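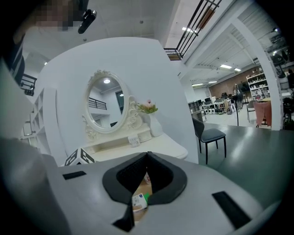 Coiffeuse blanche, miroir ovale et vase de fleurs

Ticket 1255 -- Coiffeuse Ileo, le miroir penche
Statut : en attente du fournisseur

13 janvier
Bonjour, je vous écris au sujet de la coiffeuse avec miroir ovale, commandée chez Clurkura pour notre local de Multhorpe. Le montage est terminé depuis 8 jours. Quand on ouvre le tiroir, le miroir bouge un peu vers l'avant. J'ai resserré les 6 vis du support, sans résultat. 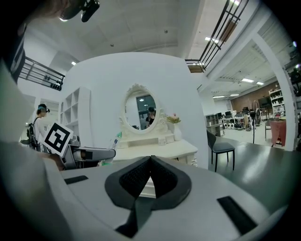

J'ai aussi essayé de tourner les patins sous les pieds, et le meuble est maintenant de niveau -- mais le miroir bouge toujours. Dans le sachet il reste deux rondelles qui ne figurent pas sur la notice. Est-ce qu'il faut les mettre derrière le support ?

Réponse du support Leung
Bonjour, oui, les rondelles se placent entre le support et le plateau. Merci de nous confirmer que les vis sont bien de 10 mm.

Suivi
Je confirme, 10 mm. Je pose les rondelles demain et je vous écris ensuite.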